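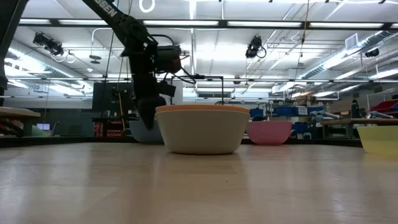

木桌上的彩色碗：橙色碗套在米白色碗里，旁边还有粉色和浅黄色的

“叠碗与收纳”活动招募参与者（Niststead工作室）

家里的碗是怎么叠的？按大小，按颜色，还是哪个顺手就先放哪个？我们对这件小事好奇很久了！Niststead工作室正在筹备一本讲餐桌收拾习惯的小册子，书名暂定《Rarkisar》，现在想请18位朋友来桌边坐一坐，摆一摆，叠一叠，再跟我们聊聊自己家的碗柜。

活动内容
每场80分钟，一对一进行。前半段在浅色木桌上做几轮小任务：把散开的彩色碗收成一摞，再按自己习惯的方式重新摆开；给两个人、四个人各布一次桌；最后把碗放回你觉得“最好拿”的地方。没有标准答案，也不计时。后半段喝杯茶，聊聊你家谁洗碗、谁收碗，哪只碗总是用得最勤。

我们特别想听到不同的做法。试做的时候，有人坚持小碗一定要套在大碗里，有人宁可占地方也要一只一只排开，两边都讲得头头是道，我们听得很过瘾。
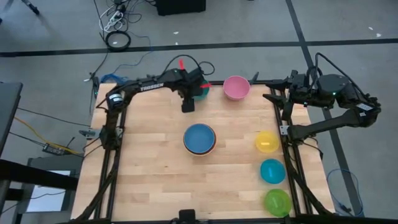 图片来源：Niststead工作室

碗都是日常样式，颜色挺多，粉的、蓝的，还有一只青绿色的，很多人一坐下就先挑自己喜欢的颜色，完全欢迎。

我们希望你
年满19岁，平时自己在家吃饭、收拾碗筷（不用每天，一周有几次就行）
能用中文轻松聊天，有口音没关系
愿意带一张自家碗柜或沥水架的照片，手机拍的就好，乱一点也很好，请别为了我们特意整理！
左撇子、合租的朋友、刚搬家还没买齐餐具的朋友，都请来报名，这几类目前人数偏少。

不需要任何设计或餐饮经验。如果你行动不便，或者需要坐着完成全部任务，报名时写一句，桌椅高度我们会提前调好。

时间和地点
七月进行，周三全天都有场次，最早一场上午十点，其他日子的时段在报名后协商。地点在Bragança，Buteck楼二层，进门右手边的楼梯上来就是。楼下可以停自行车。

酬谢
每位参与者400元，活动结束当场支付，另外送一本印好的小册子，印出来之后寄到你家。中途想停随时可以停，酬谢照付。

关于记录
聊天部分会录音，只用于整理文字，书里引用你的话时使用化名。你带来的照片是否收入书中，由你当天决定，不同意完全不影响参加。

报名方式
请在本页下方的报名表里填写称呼、联系方式、方便的时段，再用一两句话告诉我们：你家现在有几只碗，平时怎么放？这一题我们每份都会认真读。收到表格后三个工作日内回复。名额满了以后仍可登记候补，有人改期我们会马上联系你。

想和家人或室友一起来也可以，请各填一份表，我们尽量把你们排在相邻的场次。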